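# Small objects, short demonstrations

I've been meaning to write up the soap results for a while. They aren't spectacular, but they changed how I plan a collection session, so they seem worth putting down.

The question was simple. If you have a fixed budget of demonstrations for one small task, is it better to collect long ones that include everything, pauses and second tries and all, or short ones that begin close to the object and stop as soon as the task is done? Most of the advice I'd read said to keep the long ones, on the grounds that a policy needs to see recovery. I had been following that advice without checking it.

We collect with hand-held grippers, one in each hand, and the policy is trained on the gripper poses and the camera view together. The training code is Jurnik, our own fork, with very little changed from the version we used in June. Logging goes through Grimarari. I kept the network, the learning rate and the image size the same for both sets so that the only difference was where each recording started and ended.

The task is to take a bar of soap out of its dish, set it down on the board, and put it back. That sounds easy and for a person it is. For a policy it has two awkward parts. The bar sits low inside the rim, so the jaws have to come in at an angle. And going back, the soap tends to catch on the rim if it's even slightly turned.

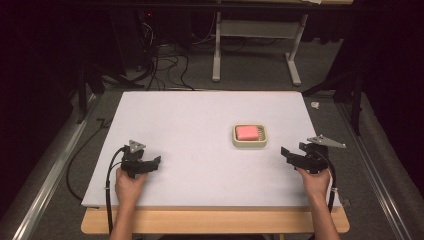 *Last changed: 30/11/2021*

The pink bar against the cream dish is easy for the camera to separate, and the white board is matte, so glare wasn't much of a problem. What matters more is where the soap lies in the tray. With the bar pushed to the left there's a strip of ridges uncovered on the right, and that strip is where a jaw can get in. When the bar was centered, both sets of demonstrations did worse, and the gap between them nearly vanished. I'll come back to that.

After sorting I had 3476 demonstrations. From these I drew two training sets of 700 each. The long set kept every recording whole. The short set was trimmed at both ends, and anything with a dropped bar in it was left out.

The short set did better on the pick. It approached more directly and it hesitated less above the dish. The long-set policy had a habit of hovering with both grippers level, which I think it learned from me, as I tend to stop and look before I reach. On the return, the long set was ahead. When the soap caught on the rim it would sometimes back off and try again, while the short-set policy just kept pushing.

So the advice about recovery was right for one half of the task and wrong for the other. I then tried the obvious mix - short recordings for the pick, long ones for the return - and that was the best of the three. I ran it with 2 different random seeds and the order didn't change. That's a thin check and I'd like to do more before I lean on it.

Back to the centered bar. I went through the recordings and found that I had used it in only 19 of the demonstrations in the short set, so the policy had hardly seen it. That's a fault in my collection and it says nothing about trimming. Next time I'll write down the starting positions before the session and stick to the list.

Two practical notes. Check the cable slack on both sides before recording, because a tight cable pulls on the wrist and you can see it in the pose data as a slow drift. And wipe the jaws between runs. Soap residue changes the grip more than I expected.

The Carvalho baseline is still training on the mixed set. After that I want to run the same comparison on the Stingate task, where the return is much harder than the pick.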